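Shelf cart, second attempt

June 2019

The packing corner has been rearranged again. When I wrote up the first version I said I would come back to it after a few weeks of use, and a few weeks was long enough to find out what was wrong with it.

The main problem was height. I had put the small things waiting to be sorted on a board across two crates, and anyone standing there had to bend to see what was on it. Iresha mentioned this on the first day and I didn't do anything about it until my own back started to complain. The second problem was that finished boxes and loose pieces shared the same space, so a box that was ready to go out would end up with things leaning on it, and then somebody would open it to check whether they belonged inside.

Sérgio had a shelf cart he wasn't using. It's the kind that goes together from round rails and push-on connectors, with a black mat on each level. He brought it over in pieces and we built it on the floor. The rails go into the connectors with a firm push and a quarter turn, and if you get one level slightly off, the next one won't line up. We did the lower shelf twice. The second time we laid all the rails out by length first and it went together without any trouble.

I considered buying a new one. Skasteo sells a taller cart with deeper shelves, and Isamu has two of them and likes them. But deep shelves are how I lose things. Small items go to the back, other items go in front, and I find them again in the spring. A shallow shelf holds less and I can see all of it.

How we use it now:

Boxes go at the back of the top shelf, against the rear rail. They stay there until they are collected. The rail keeps them from getting pushed off the far side, which used to happen with the board.

Small pieces go on the top shelf in front of the boxes while we are working on them. I tried a tray for this and took it away again after two days. The lip of the tray made it harder to pick up flat things, and the mat has enough grip that nothing slides.

The lower shelf is for pieces that haven't found a home yet. I said at the start that it would be cleared every evening. In practice it gets cleared when it is full.

The white bench stays where it was. There was some talk of moving it to the other wall to make more room to walk, but the upright with the square holes is right there and Shinji wants to hang a bin from it. He has ordered hooks from Mollach. If they fit, the tape and the marker can go in the bin and I can stop looking for them.

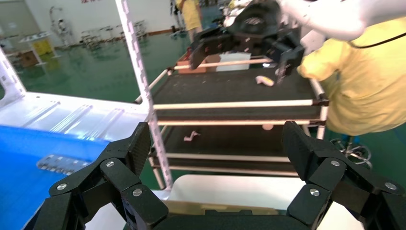
The cart in use, with two boxes at the back of the top shelf.

There are a few things I would still change. The front rail on the top shelf sits a little higher than I would like, and short pieces can hide behind it if you're looking from a chair. Standing up it makes no difference. A strip of light-colored tape along the front of the mat might help, because dark items disappear on the black. Pink and white ones are easy to spot from across the room.

The cart also needs labels. I keep putting this off. Akihiko suggested colored dots in place of words, one color for each place a thing might go next, and I bought a sheet of 300, so I have no excuse there. They peel off the rails after a day or so. They hold better on the connectors, where there is a flat side to stick them to, so I'll start with those.

Next on the list is the cupboard by the door, which I've been stacking things in front of so that I don't have to open it. Sérgio has offered to help if I empty it first.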